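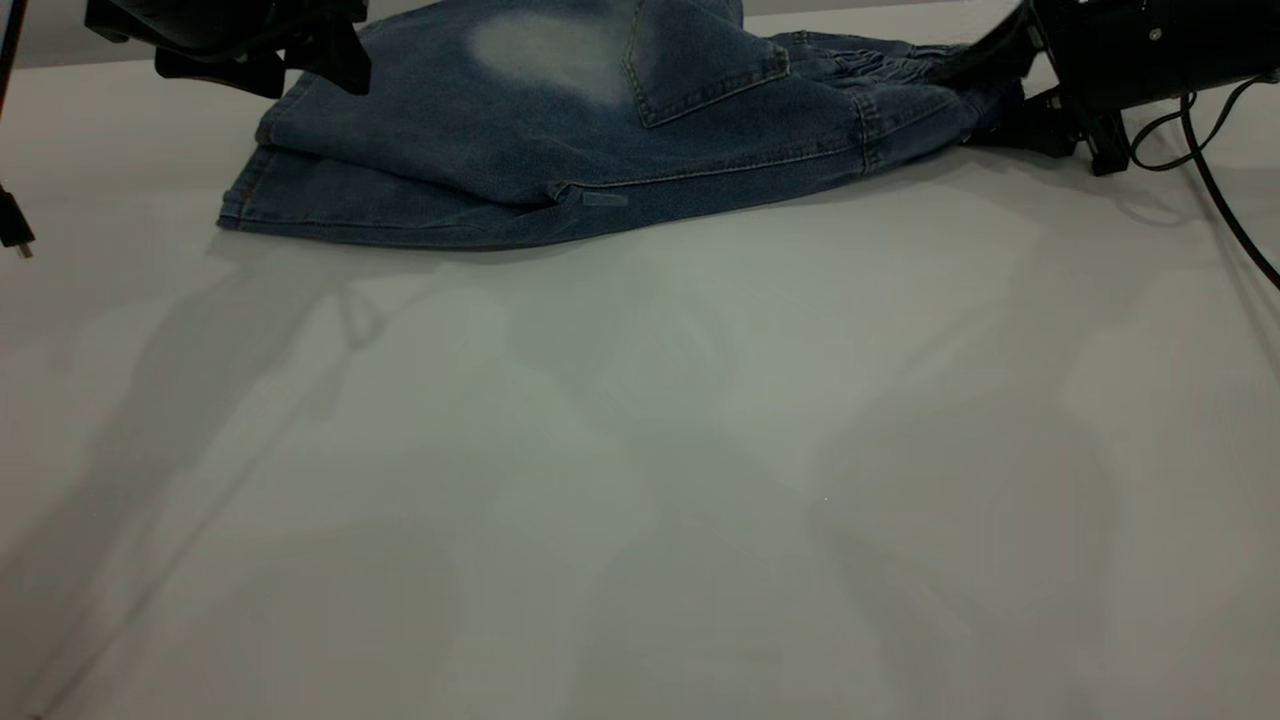
Iltunholm 621 – Ruban élastique tissé pour ceintures coulissées

Référence catalogue : 621
Catégorie : mercerie technique, élastiques de ceinture
Fabricant : Iltunholm
Fiche mise à jour le 24 mars 2021

Présentation

Le ruban 621 est un élastique tissé plat destiné aux ceintures de pantalons, shorts et jupes en toile moyenne à épaisse. Il se monte en coulisse ou par piqûre directe sur la valeur de couture. Le tissage limite le rétrécissement en largeur sous tension, défaut courant des élastiques tressés, qui tendent à rouler dans la coulisse après quelques lavages.

La gamme comprend trois largeurs. La 29 mm convient aux ceintures adultes d'épaisseur courante. La 20 mm est réservée aux tailles enfant et aux poignets. La 40 mm se pose uniquement en piqûre directe, avec quatre lignes parallèles au minimum.

Caractéristiques

Composition : polyester et élastodiène
Construction : tissée, lisières renforcées
Largeurs : 20, 29 et 40 mm
Allongement maximal : 100 %
Allongement d'emploi conseillé : 20 à 35 %
Coloris : blanc, écru, noir
Lavage : 60 °C maximum
Séchage en tambour : admis, température modérée
Repassage : fer doux, sans contact direct
Nettoyage à sec : non recommandé

Le ruban est contrôlé en banc de traction sur 3000 cycles à 35 % d'allongement. La perte de longueur au repos est relevée en fin d'essai et portée sur le bulletin de lot, disponible sur demande auprès de Tonantzin Ochoa, service qualité.

Choix de la tension

La longueur à couper dépend du poids du tissu et du nombre d'épaisseurs dans la coulisse. Sur une popeline, un rapport de 0,80 entre l'élastique et le tour de taille suffit. Sur un denim, les fronces opposent une résistance propre et il faut descendre à 0,75, voire 0,72 pour une toile non délavée.
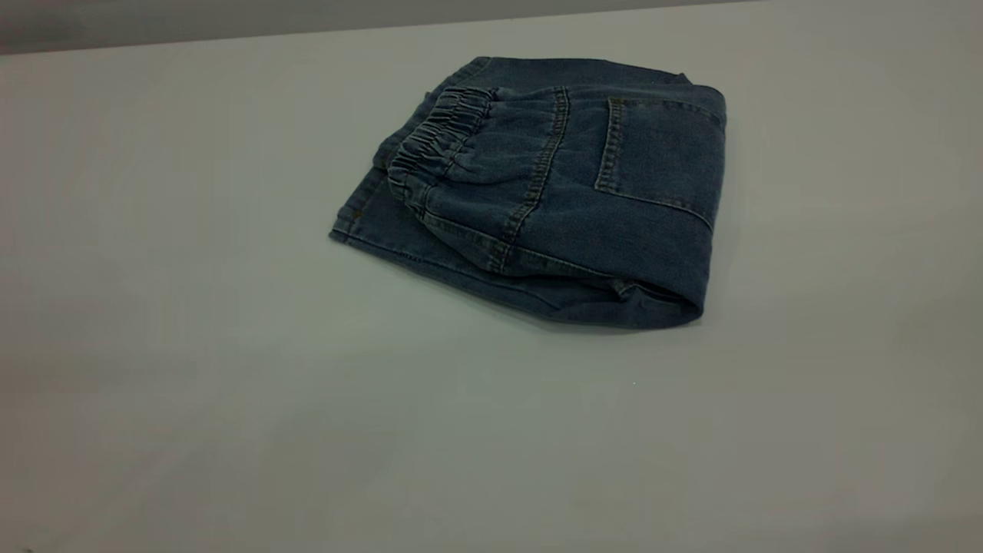 Un rapport inférieur à 0,70 est déconseillé sur toile épaisse : les fronces se superposent, l'aiguille dévie et la ceinture marque la peau. Si le tour de bassin impose une forte différence avec la taille, il est préférable de reprendre la pente des côtés au patronage, ou de limiter l'élastique au dos et de garder un devant plat entoilé.

Prévoir dans tous les cas 2 cm supplémentaires pour le raccord. Le ruban se mesure détendu, à plat, après une heure hors du rouleau. Une mesure prise dès le déroulage donne une valeur trop longue.

Mise en œuvre en coulisse

1. Couper le ruban à la longueur calculée, à angle droit.
2. Former une coulisse de la largeur du ruban plus 3 mm. Au-delà de 5 mm de jeu, le ruban peut vriller.
3. Laisser une ouverture de 6 cm au milieu dos et enfiler à l'aide d'un passe-lacet plat.
4. Superposer les extrémités sur 2 cm et piquer un carré croisé, point de 2,5 mm.
5. Fermer l'ouverture, puis répartir les fronces en étirant la ceinture à fond deux ou trois fois.
6. Bloquer par une piqûre verticale dans chaque couture de côté.

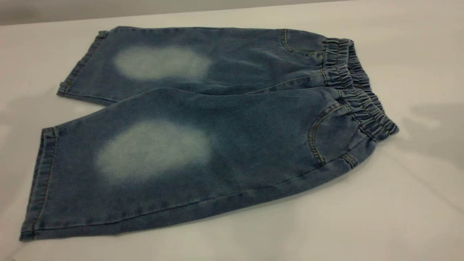 Aiguilles et fil

Pour la toile denim, utiliser une aiguille jeans 90 ou 100 selon l'épaisseur. En piqûre directe, une pointe bille légère ménage les fils d'élastodiène ; un fil de gomme percé ressort en surface au bout de quelques lavages. Le fil polyester Bisari en titre 120 est compatible avec les trois largeurs. Le fil coton est à exclure dans la ceinture, faute d'allongement suffisant.

Délavage et traitements en pièce

Le 621 supporte un délavage enzymatique neutre. Les bains chlorés attaquent l'élastodiène et annulent la garantie, y compris en application localisée à proximité de la ceinture. Pour un article délavé par ce procédé, monter l'élastique après traitement et neutralisation complète.

Conditionnement

Rouleau de 25 m, toutes largeurs
Carton de 100 m (quatre rouleaux, même lot)
Échantillon de 1 m : largeur 29 mm, blanc ou noir

Les rouleaux se stockent à plat, à l'abri de la lumière directe, entre 10 et 25 °C. Durée de conservation : 24 mois à compter de la date portée sur l'étiquette.

Disponibilité

Le coloris écru en 40 mm est en rupture. Réassort prévu en avril. Les autres références sont expédiées depuis le dépôt de Mondeter sous trois jours ouvrés.

Commandes : Refugio Barrera
Questions techniques et essais sur tissu client : Yareli Espinoza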